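Loose Screws and Lost Afternoons

Posted in February, in Workbench Notes

I promised a few of you that I'd write up what happened with the grippers, and I've been putting it off, partly from being busy and partly from being a bit embarrassed. Pour yourself something warm, because I don't know how to tell this one quickly.

For anyone new around here, I spend my working days at Kunmont, recording demonstrations with hand-held grippers. You pick one up, you do a small household job with it, and the recording goes off to teach a robot arm how a person would do the same thing. We call our current batch of recordings Hapeta, and the job that month was folding cloths and moving little cards from one spot on the table to another. It's gentle work and I enjoy it more than I probably should (I talk to the cloths, I'll admit it).

The trouble started a little after two in the afternoon. I was partway through a fold when the cloth slid out of the right-hand gripper. Fine, cloths slip. I started over, and it slipped again, and then I did what I suspect everyone does and squeezed harder. That worked! So I kept squeezing harder for the rest of the session, and by the time I stopped for coffee the base of my thumb was sore and I had convinced myself I was just tired.

I wasn't tired. One of the pivot bolts had backed out by a hair, just enough that the jaw on that side could rock a little under load. With nothing in the tips you would never have spotted it. They came together nicely, everything looked straight, and the software was perfectly happy because the opening width it reported was still inside the limits. Only when there was something thick between the tips did one side lean away and let go.

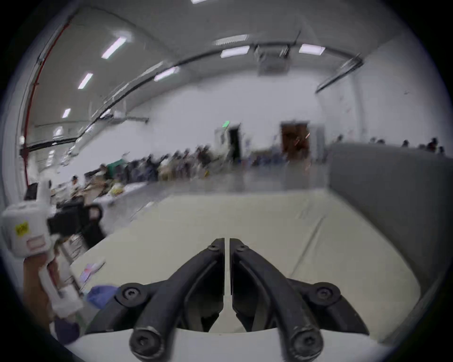
What makes me wince is how long it had been going on. We sat down the next morning with the recordings, and of the 200 from that gripper, 106 had to be thrown out. Some showed the slip plainly. Others looked fine until you noticed that the hand was making up for it, twisting a few degrees at the end of each grasp, and you really don't want a robot learning that twist from you. I watched my own wrist do it again and again and felt like somebody hearing their voice on an answering machine.

The bolt itself took less time to fix than this paragraph is taking me to write. Out it came, a dab of threadlocker (ours is the Fotar stuff, though I doubt the brand matters), back in, and leave it overnight. The harder part was that we then checked the other grippers on the shelf and found 4 more with the same bolt on its way out. None of those had been reported either. I imagine each of the people using them had also decided they were having a clumsy day.

There is a safety side to this that I hadn't thought much about. A loose bolt on a tool you're holding is mostly a nuisance, but the same jaw design goes on the Tirkis arm down the hall, and that one moves a good deal faster than I do. A jaw working itself off over there would be a different sort of afternoon. The arm was stopped until its bolts had been gone over too, and they were all tight, thank goodness.

So now we have a routine. Before each session you close the gripper on a folded cloth, give it a firm tug to either side, and look along the jaws for any lean. At lunch you do it again. There's a hex key on a string at every station – I asked for the string, knowing how I am with hex keys – and a sheet to initial. If you catch yourself squeezing harder than you did that morning, you put the gripper down and say so out loud.

My thumb took 9 days to stop complaining, in case you were wondering. I'm re-recording the lost folds this week and I've got through most of the cloths, with the cards still to go.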